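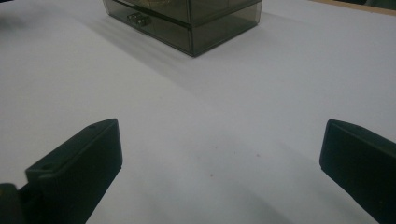 A small see-through box on a white table. Look for the handle on the lower drawer!

Why Can You See Through Some Plastic?

Do you have a box with little drawers at home? Maybe it holds beads, or hair clips, or the tiny building bricks that hurt so much when you step on them. If your box is the see-through kind, you can peek in before you open anything. But the plastic isn't always as clear as a window. Sometimes it's smoky brown, like the lenses in a pair of sunglasses, and that makes it even more fun to think about!

So let's start with light.

Light on the move

Light travels in straight lines until it bumps into something. When it hits a brick wall, it can't get through. Some of it bounces back to your eyes (that's how you see the wall) and the wall soaks up the rest. We say the wall is opaque. You say it like this: oh-PAKE.

When light hits a clean window, nearly all of it sails right through, and you can see the trees and the neighbor's cat on the other side. The window is transparent.

And then there's the in-between kind! Wax paper lets light through, but it scatters the light in all directions on the way, so everything behind it looks blurry. That is called translucent. People often mix up these words, even grown-ups, and plenty of real things are a bit of both.

Where does the smoky color come from?

Most clear plastic starts out with hardly any color at all. To make it smoky, a factory mixes in a little bit of coloring while the plastic is melted. The coloring soaks up some of the light that tries to pass through. Less light gets to your eyes, so the plastic looks darker, and so do the things behind it.

Now try thinking about two walls. Light that comes in through the back of a tinted box and out through the front has to get through the tint twice. That's why the middle of a tinted box can look darker than one loose piece of the same plastic. If you own two pairs of sunglasses, hold one behind the other and look through both. See how dark it gets?

Spot the edges

When plastic is see-through, you can sometimes find edges on the inside as well as the outside. Look at the picture again and you'll find faint lines showing through the walls, and some reflections too. There are lighter patches near the top on the right side, where the light catches the plastic. Smooth plastic is a little bit like a mirror. It lets some light in and sends some of it back at you.

There's a shadow as well, a soft gray one that stretches away to the left. It's darkest close to the box and then it fades out. Wait, a shadow from something you can see through? Yes! Remember that the tint soaks up some light. Whatever light it keeps can't reach the table. Even very clear things make a shadow if you look carefully, and you can test that with a drinking glass on a sunny windowsill.

How does a drawer work?

A drawer is a box that lives inside another box. The outside part is sometimes called the shell. The drawer has to be just a tiny bit smaller than its shell. If it's too big, it sticks. If it's too small, it wobbles and tips when you pull it, and there go your beads, all over the floor.

When you pull, the bottom of the drawer rubs on the shell. That rubbing is called friction. Smooth plastic on smooth plastic doesn't make much friction, so a small drawer can slide without wheels or rollers. Big kitchen drawers are heavy, and many of them do have little wheels to help. Go and pull one open slowly and listen. You might hear them rolling!

Friction can be useful too. The handle on our box looks ribbed, which means it has little ridges. Ridges give fingertips something to grip. Feel the cap of a water bottle, or the edge of a quarter, or the sides of a jar lid. Once you start looking for ridges you'll find them all over the house.

Try it: the shadow test

You will need:
a flashlight
a sheet of white paper
a clear drinking glass
a see-through thing with a tint, such as sunglasses or a colored plastic cup
something opaque, such as a wooden block
a pencil

Lay the paper on a table and make the room as dark as you can. Stand the block on the paper. Shine the flashlight from one side and draw around the shadow with your pencil.

Now do the same with the clear glass, and then with the tinted thing. Keep the flashlight in the same place each time. Which shadow is darkest? Are there any bright spots inside the shadows? (Curved glass bends light and can make some beautiful wiggly patterns - my favorite part!)

Next, hold the flashlight up high, then bring it down low. What happens to the length of the shadow?

Please ask before you borrow anyone's sunglasses, and don't shine the flashlight in anybody's eyes.

Try it: make a drawer

You can build one out of an empty matchbox-style carton, the kind with a sleeve and a tray. Ask a grown-up for one that's completely empty. Push a paper fastener through the front of the tray for a handle and open out its legs on the inside. Slide the tray in and out a few times. Then rub the outside of the tray with a bit of candle wax and try again. Does it feel any different?

Glue three or four of them in a stack and you have a chest of drawers for a doll, or a very good place to keep seeds in April when it's time to plant them.

Words to know

Friction: the rubbing that slows things down when they slide against each other
Opaque: doesn't let light through
Reflection: light bouncing back off something
Tint: a small amount of color added to something clear
Translucent: lets light through, but blurs what's behind it
Transparent: lets light through so you can see clearly

One more question to take with you: if you filled a smoky drawer with yellow beads, what color would they look from outside? Make a guess first, then hold something yellow behind a pair of sunglasses and check.

Written by Ashraf Morsy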